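Support > Kastado Endpoint Guard > Setup guide > Quarantine and driver checks

6 min read

Section 4. Setting up driver checks and quarantine

By now you should have the Kastado console open in one window and at least one enrolled computer showing a green dot in the list. If the dot is still gray, please go back to Section 3 and finish enrollment first, as none of the settings below will reach a machine that hasn't checked in. Take your time with this part. Most people get through it in one sitting, and you can save and come back whenever you like.

Driver checks look at every driver that tries to load when Windows starts and compare it with a list of signatures you trust. Anything that doesn't match is either reported to you or moved to quarantine, depending on the mode you pick. We're going to begin in Report mode, and I'd really encourage you to stay there for a few days before you switch – old printers and scanners have a way of bringing very odd drivers with them.

1. In the left-hand menu, open Policies and choose the policy called Default. If you made your own policy in Section 2, open that one instead.

2. Click the Drivers tab and set Check drivers at startup to On.

3. Under Mode, select Report. Leave Quarantine alone for the moment.

4. In the Trusted signers box, click Import and pick the file named signers.kst that came with your installer. The list takes a few seconds to fill.

5. Click Save, and then Push to devices. You can push to 100 computers at a time; if you look after more than that, repeat the push for each group.

Note: Computers that are asleep or switched off will pick up the new policy the next time they check in, so you don't need to go chasing after them.

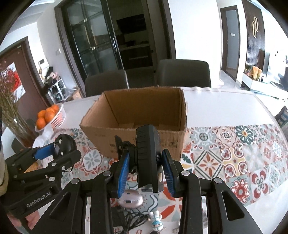

Last changed: 20 November 2023

Once the reports have been coming in for a little while, open Reports > Drivers and sort by Signer. Go through the unsigned entries slowly, with a cup of coffee if that helps, and mark the ones you recognize as Allowed. If you come across a name you don't know, click it to see the folder it loads from and the program that installed it.

6. Go back to the Drivers tab and change Mode to Quarantine.

7. Set the quarantine size. The default is 600 MB, and the folder can hold up to 2000 files before the oldest ones are removed.

8. Set Keep files for to 40 days, or longer if your workplace has its own rule for this.

9. Restart one test computer and wait for its dot to turn green again before you push the change to everyone else.

CAUTION: Do not turn on Quarantine mode while a Windows update is waiting for a restart. A half-installed storage driver can be mistaken for a stranger, and the computer may not start normally afterward.

CAUTION: Never copy a file out of the quarantine folder by hand. Use Restore in the console, which scans the file once more on its way out.

If the test computer doesn't come back, start it in Safe Mode, open the Kastado tray icon and choose Undo last policy. You'll be asked for the recovery code you wrote down in Section 1. Marleny Yupanqui on our support desk put together a longer walk-through for this, with the wording of every message you might meet along the way, and you'll find it under Recovery in the Help menu.

Note: If you also run the Grajales backup agent, add its driver to the Allowed list before step 6. Versions released before July use an older signature and will be quarantined otherwise.

When all your dots are green, carry on to Section 5, Email alerts.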